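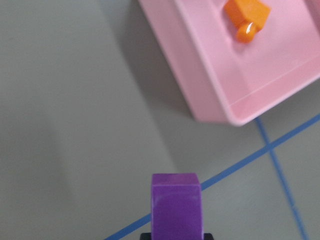 Le bac rose et ses habitants
Galerie de l'atelier Vasseur, page 2

On nous réclamait depuis avril une page sur le rangement des petites pièces. La voici, avec tout le retard qui convient au sujet. L'atelier Vasseur trie, dépareille puis retrie des jouets de construction en plastique, récupérés dans les greniers de Gresgate et les fins de brocante de Vurside. Le dernier arrivage comptait 709 pièces, dont une bonne part ne va avec rien. Nous les aimons quand même, un peu moins que les autres.

Cliquez sur la vignette pour l'agrandir. Les légendes sont de la maison, les fautes aussi.

Le bac
Rose pastel, peu profond, légèrement brillant, posé de travers sur la table grise. Il y a deux écoles à l'atelier : ceux qui alignent le bac sur le bord de la table et ceux qui ont autre chose à faire. Le rose ne correspond à aucun code de tri. C'était la couleur qui restait au magasin, et depuis on nous demande chaque mois ce qu'elle signifie.

La pièce orange
Un bloc carré prolongé d'un petit bout cylindrique arrondi. Bouchon, cheminée, nez de locomotive, les hypothèses ne manquent pas et le catalogue Stirnance, que nous avons épluché sur 152 pages, n'en confirme aucune. Elle a donc droit au bac, où finissent les pièces à identifier. Elle y brille un peu, ce qui ne fait pas avancer l'enquête.

Le cube violet
Lui n'est pas allé au bac. Un cube, on sait ce que c'est, on n'ouvre pas un dossier pour un cube. Il relève du tiroir des formes simples, celui qui ferme mal - prière de pousser avec le genou et de ne pas insister.

Les rubans bleus
Deux bandes d'adhésif qui se croisent sur le plateau. Une visiteuse y a vu une croix de Saint-André, un visiteur l'emplacement du trésor. Nous laissons dire. L'adhésif bleu coûte 90 centimes le rouleau chez le droguiste de Vurside et se décolle sans laisser de traces, à condition de s'y prendre avant l'été.

La table
Gris clair, lisse, mate. Choisie pour que les couleurs ressortent, elle remplit son office avec une discrétion que nous aimerions retrouver chez certains jouets à sifflet. Elle se nettoie à l'éponge humide. Le produit à vitres est déconseillé, nous avons essayé sur l'ancienne.

Pour ceux qui voudraient s'y mettre à la maison, notre méthode tient en peu de mots. On vide tout d'un coup sur une surface unie. On sort d'abord ce qui n'est pas un jouet (vis, noyaux de cerise, un dentier une fois). Les formes simples partent au tiroir, les ensembles complets en sachet, et le reste va au bac en attendant mieux. Il peut attendre longtemps. Nous avons une roue verte qui est là depuis l'ouverture et qui commence à donner son avis.

Si vous reconnaissez la pièce orange, écrivez-nous ou passez à l'atelier, côté cour, à partir de quatorze heures. Une photo de l'ensemble complet serait la bienvenue, surtout si elle montre dans quel trou va le bout rond. Les réponses du type « c'est un robinet » ont déjà été reçues, en nombre.

Page suivante : les animaux de ferme à trois pattes
Page précédente : roues, essieux et demi-essieux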